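Stacking chairs for the hall at Lullinport – padded or plain?

tidewrack
Posted in Seating and Event Furniture

We need to replace the stacking chairs in our hall and I would like to hear from people who have bought in quantity. The hall gets used for dances, sit-down dinners, a weekly church service and a lot of meetings. What we have now is a mix of three kinds that don't stack with each other, and the seats on the oldest ones are splitting.

We need 216 chairs. I have two quotes. One is for the Clurska banquet chair with a padded vinyl seat and steel frame. The other is for the Weerakoon one-piece plastic chair, also on a steel frame. The Clurska costs more but not so much more that it rules it out. Both say they are rated to 1000 pounds, which I take to mean a load sitting still on the chair in a test.

Main worries are storage and how long the seats hold up. The closet is narrow and the door is on the short side.

bracketfoot
We have had the padded Clurskas for seven years. The frames are fine. The seats are going at the front corners where people's legs rub, and the vinyl gets stiff in a cold room. You can unscrew the seat and put a new one on, four screws, but the replacement seats cost close to half what the chair did.

If I were doing it again I would still get padded for the dinners. People sit for three hours and they complain about plastic.

ollie_dray
Disagree with the above. Get the plastic. You can hose them down, they don't tear, and they stack higher in the same footprint. Nobody at a meeting needs a cushion. If the church people want one they can bring one.

Also check the feet before you order. The cheap caps come off and then you have bare steel tube on your floor. We had scratches all over a refinished floor within a month.

tidewrack
Thanks both. The floor is maple and was sanded last April, so the feet matter. Does anyone know if the Clurska caps are glued or just pushed on?

bracketfoot
Pushed on. I lost a couple dozen the first year. After that I pulled them all, put a dab of construction adhesive inside each one and pushed them back. Haven't lost many since. It takes an evening with two people.

pinlatch
I do setups for a rental outfit, so I handle chairs all week. A few things the catalogs leave out.

Stack height on paper is not stack height in use. The sheet for a padded chair will say ten high. In practice anything over eight leans, and shorter people can't get the top one off safely. So measure your closet for stacks of eight and see how many stacks you can fit with room to turn the cart.

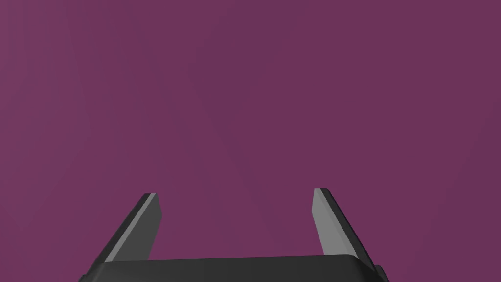
The cart is the second thing. Buy it from the same maker as the chair. A universal cart will carry most chairs but the lip hits the lower crossbar on some of them, and you end up tipping the stack back by hand. Two carts is enough for a hall your size. One cart means everyone stands and waits for it at the end of the night.

Third, color. Order a dark one and write down the color number from the order form, not the name. Makers change the shade and keep the name. We have two batches of burgundy that don't match.

ollie_dray
Eight high seems low to me. We go twelve with the plastic and never had one fall.

pinlatch
With plastic, sure. I was talking about padded. The cushions squash unevenly and the stack goes off to one side.

millrace_sue
Has anyone looked at the Prellemano folding chair? It has a padded seat and it folds, so you can hang them on a rack along the wall. We got a hundred for our annex because we had no closet at all. Comfortable enough for a dinner. The downside is the hinge. It squeaks after a while, and you do have to watch your fingers.

bracketfoot
I would not use folding chairs for dances. People lean back in them and they walk across the floor.

millrace_sue
Ours have a brace at the back and don't do that, or not more than any other chair. I think you may be remembering the older kind.

bracketfoot
Could be. It was a long time ago. I still prefer a chair that doesn't have a hinge in it.

tidewrack
I measured the closet tonight. With stacks of eight I can get all the padded ones in, but only if the folding tables move to the back hallway, and I don't think the fire inspector will like that. With the plastic at twelve high I keep the tables where they are.

I also asked for a delivered price. Freight to Lullinport came out at $1043 for the padded and a bit less for the plastic. Does that sound right? It does not include a lift gate, and we don't have a dock.

pinlatch
Sounds normal for that many. Ask for the lift gate up front and get it written on the quote. If the driver shows up and has to add it, the charge is higher. And open a few cartons before you sign. Bent back legs are the usual damage.

ollie_dray
Or see if they will let you pick up from the warehouse. We borrowed a box truck and made two trips.

tidewrack
The warehouse is over in the next state, so no.

What about splitting it? Padded for the dinners, which never go above a hundred people, and plastic for the rest. They wouldn't stack together but I could keep them on separate carts.

bracketfoot
That is what you have now, only with newer chairs. People will put them away mixed up.

millrace_sue
I think it's fine if the colors are very different. Black plastic and blue padded, say. Nobody mixes them up at our place and we have three kinds.

pinlatch
I'd split it. Ask both for one sample chair first and leave them out in the hall for a couple of weeks. Most makers will credit the sample against the order.

tidewrack
I will ask for the samples. Clurska already said yes on the phone. Waiting to hear from Weerakoon.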